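**Stoter publishes working practice for hand-held gripper demonstrations on soft goods**

NOLDALE, October - Stoter has released a written code of practice for people who record manual tasks with hand-held grippers, the demonstrations later used to train robot arms. The document, titled Working Practice for Hand-Held Demonstration on Textiles, covers table setup, cable routing, operator hours, consent and the labeling of recordings. It applies from Wednesday to all recording work at the company's Noldale site and to any outside firm that supplies recordings to it.

The code has nine sections and replaces three internal notes that had grown apart over time. It was drafted with Ruteck, which builds gripper mounts, and with Huerta, a commercial laundry operator that plans to use trained arms for sorting and folding.

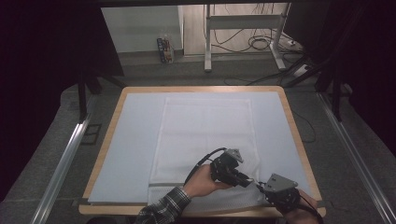 *By Graciela Medina, Stoter Press Office, Noldale*

Most safety rules for robot cells assume that a machine moves and a person stays clear of it. Demonstration work does not fit that model well. The person holds the tools, stands at the table and repeats the same short task many times in a shift. The hazards are those of bench work: cables at foot level, strain in the wrist and thumb, and pinch points between two tools used close together.

"We had good rules for the arms and almost none for the people teaching them," said Rocío Daza, head of operations at Stoter. "The operators had worked out their own habits, and many of those habits were sound. We wrote them down, tested them against each other and dropped the ones that did not hold up."

**Table and floor**

Section 2 sets out the work area. The table must be stable, with no sharp edge on the side where the operator stands. Where a padded surface is used, the pad must sit flush and must not shift when cloth is pulled across it. Rails, posts and other fixed structure must be checked for play at the start of each shift.

Cables from hand-held grippers must have enough slack for the full reach of the task. They must leave the table on the operator's side or over the nearest edge, and must not cross the cloth. Any cable on the floor within a walking route is to be taped or covered. Power strips are to be kept out of the standing area.

Operators may wear their own clothing. Sleeves must be close enough at the wrist that they cannot be caught between the gripper jaws. Rings and bracelets are to be removed.

**Hours and breaks**

Section 4 limits continuous recording to 45 minutes, followed by a break of at least 15 minutes with the tools set down. An operator may stop at any point without giving a reason, and the unfinished recording is marked as stopped by the operator. It is not counted against a daily target. The code does not allow pay to be tied to the number of recordings completed.

Stoter ran a trial of the draft before release. It covered 317 recording sessions, of which 277 met every requirement in the draft. Most of the remaining sessions failed on cable routing, and seven were set aside for missing consent forms. The cable rule was rewritten after the trial. The earlier wording had required a fixed overhead guide, and operators reported that it pulled on the tool at the far side of the table.

**Handling of cloth and mesh**

Section 5 deals with the items themselves. Thin and open-weave goods are treated as a separate class. Mesh can snag on a screw hole or on a worn pad edge, and a small pull in the fabric changes how the item behaves in every later recording. Finger pads must be inspected before each session, and any pad with a chipped edge must be replaced.

For items with a zipper, the position of the zipper must be logged at the start of the recording, along with whether it is open or closed. Grippers are to approach with the jaws open and come down beside the fabric before closing. Pressing a pad flat onto a zipper is not permitted.

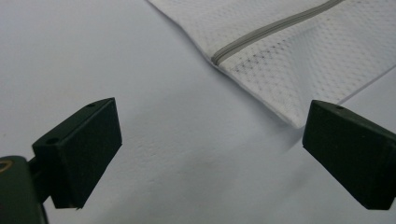

*Gripper fingers held open near the corner of a zippered mesh laundry bag.*

The section also asks for a plain start position. The item is laid out on a clear surface, and nothing else may be inside the working area unless the task calls for it. Folds and creases do not have to be removed. According to the drafting notes, a data set made only from smooth, square cloth has little value in a laundry.

"What reaches our line is creased, doubled over or half inside another item," said Fulvio Morelli, plant engineer at Huerta. "We asked that the recordings keep that. The rule as written lets the cloth be untidy and asks that the label say so."

**Consent and records**

Cameras used in this work may sit on the operator's head, on the rig or on the gripper. Section 7 requires written consent that names each camera position in use. Hands and sleeves may appear in recordings. Faces, screens and personal papers may not, and a recording that includes them must be removed or masked before it leaves the site.

Each recording must carry a task name, an item class, a tool reference and an outcome. Failed attempts are to be kept and labeled as failed - the earlier notes had left this to the operator. A person other than the operator must review one session in every ten.

Candela Sepúlveda, who leads mount design at Ruteck, said the tool reference had been the hardest point to settle. "Two grippers that look the same can differ in pad wear and in the angle of the mount," she said. "We agreed on a reference that changes whenever a pad is replaced. It adds a step, and it means a recording can be traced to the tool in the state it was in."

**Status and review**

The code is voluntary for firms that do not supply Stoter. It is not a certified standard and does not replace local workplace safety law. Where the two differ, the stricter requirement applies.

Suppliers with existing contracts have until the end of the next quarter to meet Sections 4 and 7. All other sections apply at once. Comments on the text are open to any firm or operator, and a revised edition will be issued after the first review.

Copies are available free of charge from the Stoter press office in Noldale, in English and Spanish. The annex includes the shift checklist, the consent form and the pad inspection sheet.

**Contact**
Sebastián Olivares, Standards and Training
Stoter, Noldale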